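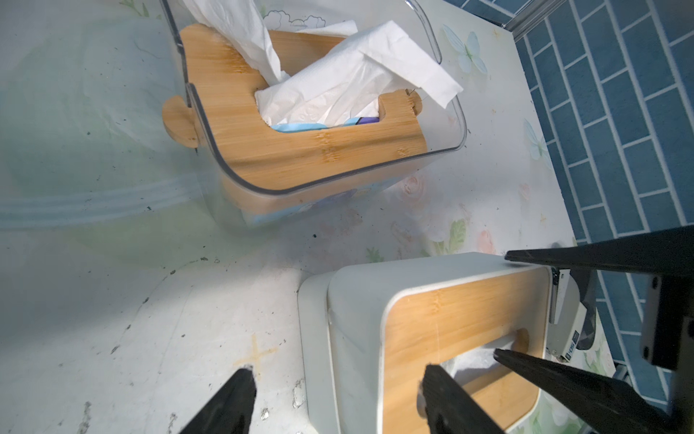

A tissue box should not have to be picked up to be refilled, according to Si-woo Sun, and the lid should stay where it is put when a sheet is pulled with one hand.

GANDEL ADDS TWO BAMBOO-LID TISSUE BOXES TO COSTAU DESKTOP RANGE

DIRMONT, Jul 28, 2024 - Gandel today announced two tissue boxes for its Costau range of desk and table storage. Both have a bamboo lid and accept folded tissues in their original soft pack. The first has a clear plastic body with rounded corners. The second has a white plastic body. Each is sold separately under the order prefix CT-709.

The clear model is intended for shared tables, where the remaining supply can be checked from the side without opening the box. Its lid has an elongated slot and a small round tab at one edge. The white model is intended for desks and bedside use, where the printed wrapper of a refill pack is better kept out of sight. Its walls are thicker and the bamboo panel is set inside a white rim.

To refill either box, remove the lid, place the opened pack on the base with the tear strip facing up, and draw the first sheet through the opening before closing. Packs that stand higher than the wall should be pressed flat first. The lid is not latched and does not need to be forced down.

The bamboo is cut in a single thickness for both models and finished by Tsuchiya, which also supplies the lids for the existing Costau trays. Grain and color vary between lids. Gandel does not match lids within an order, and variation is not treated as a defect.
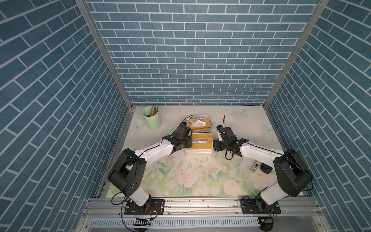

White box with bamboo lid, center; pencil cup at back left.

Care: wipe the bamboo with a barely damp cloth and dry it at once. The plastic bodies may be washed by hand in lukewarm water after the lid and the pack have been taken out. Neither part is suitable for a dishwasher. Abrasive pads will scratch the clear body.

Orders from retailers open this week and ship in cartons of four, one model per carton. Replacement lids will be listed separately from October. Bodies will not be sold without lids.

Press contact: Si-woo Sun, Gandel, Dirmont. Samples are available to trade publications on written request.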